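I'd been meaning to talk to Anastasia Fragkou ever since my sister-in-law came home from Temberg with a quilt she couldn't stop petting. So on a Tuesday I drove over, got lost twice, and ended up at her kitchen table with a cup of very strong coffee and a cat on my foot.

Anastasia makes quilts out of other people's shirts. You bring her a bag of them — your dad's, your kid's, your own from a job you finally quit — and some months later you get a blanket back. She has finished 291 of them. She keeps the tally in pencil on the inside of a closet door, and yes, I asked to see it!

"The first one was terrible," she told me. "I didn't wash anything beforehand. One red shirt, and the whole thing went pink the first time it got wet. My aunt still has it on her couch and she won't let me fix it."

She learned to sew at the Sotiropoulos shirt factory, where she set collars for years before she ever thought about quilting. Collars, she says, taught her patience, and also to hate collars. She cuts them off first thing and saves them in a cookie tin. (I didn't get a clear answer on what the tin is for.)

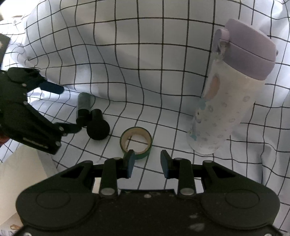
What I really wanted to know was how she decides what goes where. I pictured sketches, graph paper, maybe a computer program. She laughed at me.

"I lay it all on the floor and go to bed," she said. "In the morning I can see what's wrong. If I still like it after breakfast, I pin it."

Plaids give her the most trouble. The lines never run quite true to the weave, and if you're off a little in the first row you're off a lot by the last. Her old boss, Manolis Papadakis, used to make the new people match plaid pockets for a full week before they could touch anything else. "I cried in the bathroom," she said, pretty cheerfully. "Now I make my students do it."

She has two students at the moment and charges them 50 a month, thread included. One of them, Mwanaisha Mwakalinga, stopped by while I was there to drop off a bag of flannel and stayed for coffee. She's working on a crib quilt for her niece in Mollau and had sewn the same corner three times.

"It's fine," Anastasia said, holding it up to the window.

"It's not fine," said Mwanaisha.

They went on like that for a while, so I ate another cookie. The corner got ripped out again before I left.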